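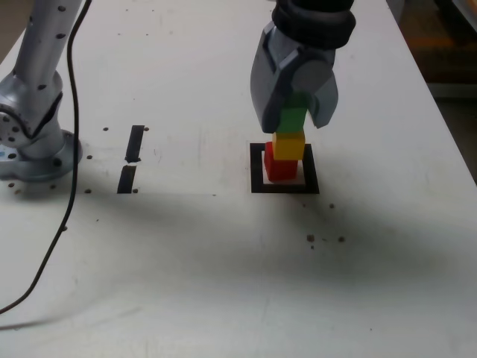
Table 169, upper face, before cleaning.

The Cletberg return form had one line for the condition of a tabletop and a separate page for its legs. Aníbal Tamayo did the legs first. They were straight, and the feet turned freely in their threads, so he wrote "serviceable" and initialed the page.

The top took longer. It was matte white, and the form offered four grades: new, light wear, wear, and reject. Light wear allowed scuffs that could not be felt with a fingernail. He ran his nail across the gray smudges and felt nothing. He ran it across the scratches and felt some of them. The form did not say what to do about some.

He moved on to the black strips. There were two, one after the other, with a short white gap between them, and the line they made was slightly off vertical from where he stood. The lease drawing did not show them. It showed a plain rectangle with a tolerance of 3 millimeters on the long side and the name of the draftsman, who had left Cletberg before Tamayo started.

At 4:10 he called the Grakby office. Rengifo answered.

"Are they on the surface or in it?" Rengifo asked.

"The form doesn't distinguish."

"The price does. On the surface is cleaning. In it is modification. Modification is up to 2000, out of the deposit."

Tamayo put the phone down on the table and laid his palm over the gap. He had leased this table out himself, 16 months earlier, on his second day. He remembered the stairs and the weight of it, and that the customer had held the door with her foot. He did not remember the strips. He did not remember their absence either. His signature was on the outgoing sheet under "new," in handwriting more careful than the one he used now.

He picked up the phone again.

"What did the outgoing photograph show?" he said.

"There isn't one. We started those in August."

Tamayo opened the bottle of Trolico and wet a corner of the cloth. He began with a smudge near the right edge, working in short strokes along the length of the table, as the label advised. Then he folded the cloth to a clean side and stopped.

"Aníbal?" said Rengifo. "On or in?"

He looked at the small dark holes beside the strips, then at the box on the form. It was wide enough for one word. He wrote "as supplied," letting the second word run over the printed line into the margin, and initialed it twice, once for each page it would be attached to.

"I'll bring the sheet in tonight," he said, and went back to the smudge.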